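# Desk and Keyboard Gallery

May 2026

Ashraful Abeysekara and I have been keeping notes on the desk in the back room. We cleared it in November, when the old filing trays went to Economou for storage, and it has stayed clear enough to be worth writing up. The table cost £199 from Handix and has had one coat of wax along the underside of the rails, where it used to squeak. Otherwise it is as delivered.

The lines with each picture are short. Longer notes on the chairs and the lamp are on the Truvirow page.

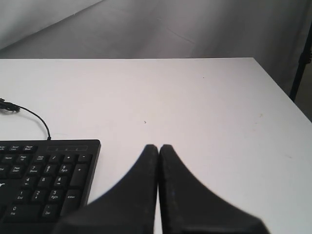
Number pad end, with the indicator strip above it. White table, grey cloth behind.
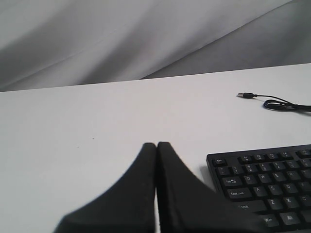
Esc and the first of the function keys.

Keyboards get shared a lot in this room, and most of the complaints we had last year were about which one people had been given. Ashraful tried four before settling on a full-size black one. He does the stock sheets and wanted a proper number pad; I hardly touch it, but I do use the function row all day. The small white legends on the black keys were the other point in its favour, as two of us wear reading glasses and the previous set had grey lettering that was hard to make out by late afternoon. The raised border round the edge collects crumbs, so it gets a soft brush once a week and a damp cloth when it needs one.

**Cleaning.** Unplug first. Brush from the Esc end towards the number pad, then turn the keyboard over and tap the back. Allow 30 minutes before plugging in again if a damp cloth has been used. No spray goes on the keys. The table can be wiped with washing-up liquid and warm water.

**The cloth.** Bought by the metre from Nimota and hung to keep the draught off. It creases badly and we have given up ironing it. It can be washed at 30 but comes back slightly shorter each time, so leave it unless there is a spill.

**Mats.** We had a wrist rest for a while and took it away again. It slid on the white surface and left a mark that took two goes to remove. Anyone who wants one should bring their own, with a rubber base.

**Spare.** A second keyboard is in the cupboard, bottom shelf, in a box marked 18. The cable is 60 cm longer than the usual one and reaches the far socket. Please put it back in the same box.

Corrections to Ashraful or to me. The lamp pictures will be added once the new bulb has arrived.

Kirsty Bainbridge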